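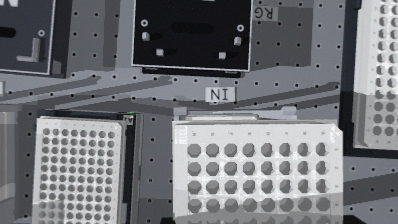

UNIT 4 HANDOUT: MACHINES AND CHORES

Can they do the chores yet?

Last unit we asked what a chore is. The definition we settled on (a job you could explain to a willing twelve-year-old in under a minute) turns out useful again this week, as it covers the kitchen and the workbench equally well. Load the rack. Wash it. Fill it. Put it back where you found it. A lab worker does that with well plates all day, and you do it with plates and mugs after dinner.

So why has the bench moved so much faster than the sink? I love this question, and I want you to come to the discussion with an opinion!

Start with the object. A well plate has a known footprint, a flat bottom and straight sides to grip. The holder it sits in is made to fit it. Your dishes at home come in any size, stacked any way, some with a spoon stuck to them. If the plate is always in its holder, the arm can go to a stored position and close. If the mug could be anywhere, the arm first has to find it, then decide how to hold it, and both steps can fail.

Work the Nulham problem before class. A plate-moving routine runs 1,260 transfers and 191 of them need a person to step in. What is the success rate per transfer? Now suppose one full chore takes 3 transfers in a row. What share of chores finish with no help? (Assume the transfers are independent, then tell me why that's a shaky thing to assume.)
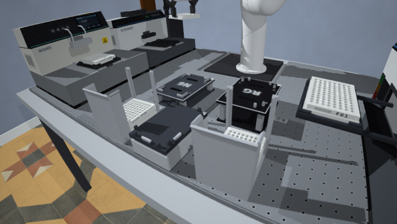 The second thing to think about is how much of a chore the arm does itself. A plate washer does the washing. A dispenser does the filling. What's left for the arm is carrying, and carrying is hard enough: a plate set down slightly crooked may be fine on a stand and a disaster under a row of tips. Homes have this split too. The dishwasher has been washing for decades and still can't load itself.

Reading: the Oda chapter on grasping, and the first half of the Bevura notes on simulation. Skip the math in the Oda appendix unless you enjoy it.

To hand in: pick one chore from your own home and list every carry in it. Mark the ones where the object's position is known ahead of time. One page, sketches very welcome.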